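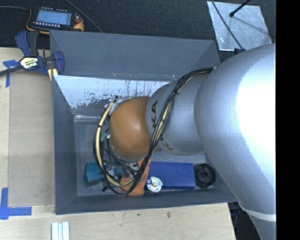 I have been teaching sound to young people, on and off, for longer than I care to add up, and every January I get the same sort of email. It comes from a student in the last stretch of a course, it is always very polite, and it asks whether they ought to hold out for a placement in music or take the one they have been offered doing something dull. The dull something is usually speech. Talking books, training films, the voice that tells you your call is important. My answer has been the same for years, and I thought I might as well set it down properly so that I can send people here and get on with my marking.

Take the speech job. Take it with both hands, and stay in it longer than you meant to.

I know how that sounds when you are twenty and have spent two years learning to mike a drum kit. I was just as snooty myself. My first paid work was at a little place called Skeltel, up two flights of stairs over a carpet shop, where we recorded telephone menus for dentists and water companies. I lasted 17 months and complained for most of them - I am sorry to say my mother could confirm this in some detail. I thought I was marking time until a proper studio noticed me. What I was really getting, without the wit to see it, was the best ear training I have ever had.

A voice on its own gives you nowhere to hide, you see. In a busy mix you can get away with a great deal. A bit of room noise disappears under the cymbals, a clumsy edit lands on a snare hit and no one is any the wiser. Put one person in front of one microphone, reading quietly, and every breath and chair creak and tummy rumble is there for the listener to enjoy. If you join two takes badly, a retired bus driver listening in his kitchen will hear it, and he won't know what is wrong but he will stop believing the story for a second or two. I think that is a terrible thing to do to somebody who is enjoying a book.

Sobia Gondal, whom I taught a good while back and who now runs the editing side at Ghauri, once sent me a list of everything she had fixed in a single novel. There were 194 entries. Some were mouth clicks, and a few were aeroplanes, but the ones I loved were things like "narrator is smiling here and wasn't in the previous line". Imagine hearing that! She learned to hear it by doing book after book after book, and when she later went and mixed a friend's folk record, in her own time and for the price of a curry, the vocals were the loveliest thing on it. I have played that record to every class since.

There is the other side of the work too, which we barely teach and which I wish we taught more. An intern on a speech session spends a lot of the day looking after a tired human being. You learn when to offer water and when to leave well alone. You learn to say "could we have that line once more" in a way that doesn't make a grown man feel he has failed a spelling test. Sylvie Fortin, who produced a great many radio plays and was kind to me when she had no need to be, used to say that she could teach anyone the desk in 30 days and that the talkback button took ten years. I have pinched that line so often that I ought to be paying her for it.

Now, I don't want to pretend that every placement is a good one. Some firms still treat interns as a source of free tea. When I went round my last group of 16 to ask how they were getting on, one of them had been at Clikance for weeks and hadn't been allowed to touch an edit, and I was cross about it, and I said so to the people there. If a company wants a keen young person in the building, it owes that person some real work, someone to sit beside, and their wages or at the very least their fares. Colleges should be a good deal firmer about this than we are. We get so grateful for the places that we forget to ask what happens in them.

But a decent speech studio that will let you sit in, cut, make mistakes and put them right again is worth more to you than a famous room where you coil cables in the corridor. Astik, who do mostly children's stories, have a new starter editing short passages in the first week, with somebody checking afterwards. It's slow for them and I am sure it costs them money. Their people come out of it able to work anywhere.

So if you are the student who wrote to me at ten past two in the morning (do please go to bed earlier), yes, I would say yes to them. Ask who you'll be sitting next to, and ask what time the last bus goes, and bring your own headphones.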